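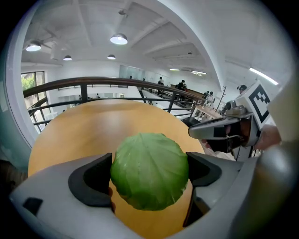
*Cabbage, round table, upstairs by the railing.*

August 19, 2022

Quick one, I have dough rising and no time.

So. Cabbage. Small tight green one from Hallon, picked it because the leaves were wrapped so close and the veins looked nice. Never buy the big floppy ones. Learned that last October with the Plastach batch, which went to mush and smelled like a gym bag.

Plan is kraut. Also slaw tonight if there's any left over, there won't be.

What I do:

- peel the outer leaves, keep one whole for later
- quarter, core, slice thin as you can stand
- salt at 2 percent of the weight, on a scale, not by feel
- squeeze until your hands hurt
- pack it in the jar, whole leaf on top, weight on that

My jar from Pludono takes 1,660 grams sliced and pressed down hard. One little head won't get there so a second one is going in, whatever the market has. Might throw in 300 grams of carrot too. Caraway yes. Juniper no, did that once, tasted like floor cleaner.

I love that table by the way. Honey colored wood, big and round, room to spread out, and you get the view down into the hall over the railing. Terrible place to slice cabbage though, the bits go everywhere and some go over the side. Slicing happens downstairs on the board. Somebody from Jang asked if I oil the wood, no, just a damp cloth and then a dry one.

Kraut gets 31 days in the cool cupboard. I start tasting way before that and then the jar is half gone, so set aside a small one you're not alowed to open. Lid loose the first week or it'll spit at you. Put a plate under it. I forgot the plate last time and the shelf is still kind of sticky.

Ok dough is climbing out of the bowl, gotta go. Will post the slaw dressing when I find teh card I wrote it on.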